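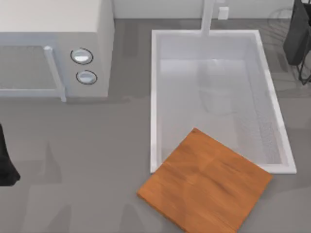 Gripper comparison in the simulated kitchen: frequently asked questions

Last updated Tuesday, September 7, 2021

What did you compare?

Two gripper models, the Funau and the Terex, on a two-arm setup in a rendered kitchen. Each one was run with the same controller, called Inder, and then again with the default controller that came with the simulator. We wanted to know if the choice of gripper matters as much as the sales pages say it does. On this evidence we doubt it.

So which one is better?

The Funau had more successful grasps on the microwave handle. The Terex did better on the cutting board, which it could get under when the edge was clear. If you only read the average, they look the same, and the average is the number people keep asking us for. Please look at the per-task table first.

How many runs is this based on?

We kept 2,515. The first 1,000 were used for tuning and are not in the results, so please stop adding them back in. Yes, the grippers had unequal shares of what was left, and yes, that bothers us too.

Were any of these runs done on real hardware?

No. Everything on this page is simulation. We have a plan for hardware runs, and we had the same plan in May.

Then why should I believe any of it?

You should believe it a little. Contact is the weak spot of every simulator we have used, and gripping is nothing but contact. A finger that slides off a handle in software may hold fine on a bench, or the other way around. What we think does carry over is reach: if an arm can't get to the far side of the sink without folding up on itself, better friction won't save it.

What does the overhead camera see?

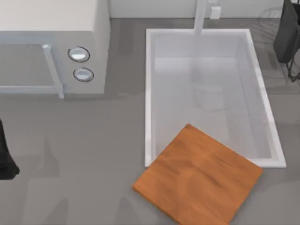

Overhead view: microwave, sink and cutting board, with a gripper at the left edge and another at upper right.

Not as much as we'd like. From straight up you get a good layout of the counter and poor information about height. The arms also spend a lot of time at the edges of the view, and a policy that relies on this camera alone has to guess where the rest of the arm is. Pale things against the white sink are hard to pick out as well. We tried a second camera at counter level, and it helped more than swapping grippers did. That result got one line in our first report and deserved a page.

Is the Inder controller worth switching to?

It was smoother. Smoother is not a score, though, and the success rate went up only on handle tasks. It also took almost 40 tries at the settings before it stopped overshooting. The default controller needed very little attention. If your tasks are mostly pushing and sliding, stay with the default.

The Rungrueang benchmark ranks these grippers differently. Who is right?

Possibly neither of us. Rungrueang uses one arm, a cleared table and small rigid blocks. We use two arms and a crowded counter. We tried to repeat their ranking with our settings and couldn't, but we don't have their contact parameters, so that proves very little.

Did you try the knobs on the microwave?

Briefly. Both grippers could touch them. Turning them was another matter, and we dropped the task before we had enough runs to report. Anyone quoting a knob result from us is quoting a draft.

Can I get the scene files?

Yes, write to the address on the contact page and say which simulator version you use. Older versions load the scene but get the sink rim collision wrong, and the board ends up resting in odd places.

Will you be testing more grippers?

Not until the camera question is settled - there's no point in ranking fingers if the arm can't tell where the handle is.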